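4.2 Exposure handling and grasp-state estimation

The perception stack runs on two streams. The wrist camera is used for all alignment within the last 30 mm of travel, and the fixed camera is used for coarse registration of the chassis and for collision monitoring of the upper arm. Both streams are consumed by Arkari, our scheduling layer, which assigns each frame to one or more estimators according to the active skill.

The main difficulty near the board is saturation. Bare metal and bright plastic return enough light to clip large regions, and the clipped area moves as the wrist rotates.

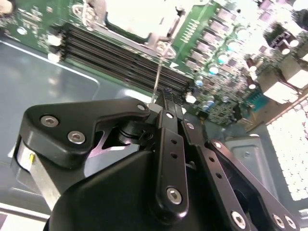
We therefore compute a validity mask before any feature matching. Pixels above the saturation threshold are dilated and removed, and the board pose is solved from the remaining edges. If fewer than 500 edge points survive, the controller holds position and requests a wrist rotation of three degrees. This rule replaced the fixed exposure bracket used in the earlier Ureck planner, which added a delay of 900 ms to every approach.

Processor handling uses a separate estimator. The heat spreader has little usable texture when overexposed, so its center and yaw are fitted from the outer contour alone, and the socket pose is taken from the load frame and side arms.

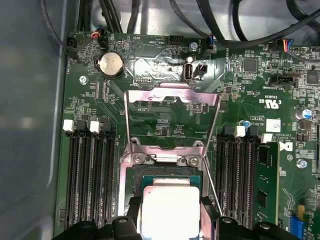
Figure 5. Wrist view of the processor between the gripper fingers, with the load frame open.

The same contour fit is applied to flat reflective parts, with one change. Specular reflection can cover most of the face, so the finger contours, known from forward kinematics, are subtracted first. The residual region is accepted as a part candidate only if it touches both finger masks. Without this test, bright sheet metal behind the gripper was sometimes labeled as a held part. 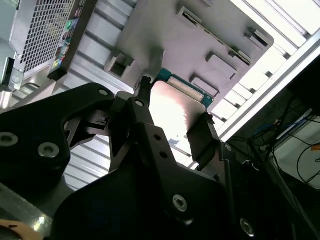
Figure 6. Reflective sheet-like object between the fingers, below the edge of a circuit board.

Chassis registration is done in the fixed view. A coarse model of the tower is aligned to the outer rim, then refined against the power supply and the drive cage. The result is passed to the Kushnir motion planner as a set of keep-out volumes. Cables are not modeled; they are covered by a single padded volume between the board and the drive cage.

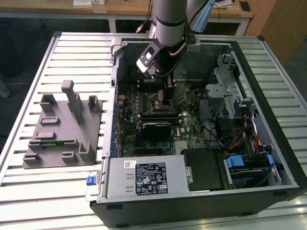 Figure 7. Fixed-camera view of the arm reaching into the open tower, with the fixture plate beside it.

Thresholds were tuned on 517 labeled wrist frames and kept constant for all trials in Section 5.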